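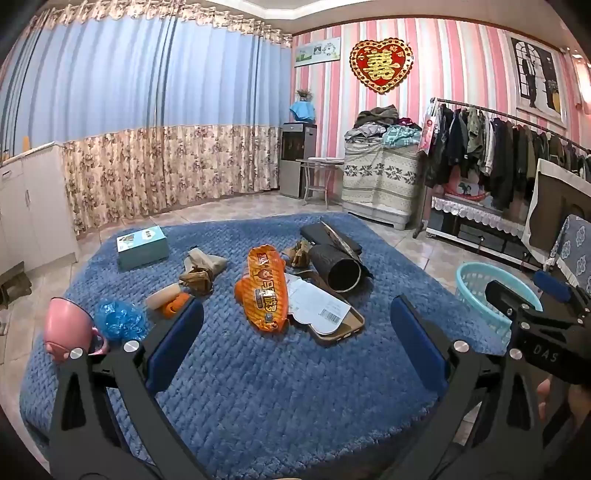 Airlines and airports

Ejigu Air was a regional carrier based in Lundham, founded in 1971 by Gianni Lombardi. Company brochures called it the most punctual airline in the region, though no records supporting the claim have been published. It flew 11 routes at its peak, according to its own timetable. A passenger survey often cited in its favor drew 1000 replies, all collected by the airline itself. Historian Ese Ekpo considers the results of little use.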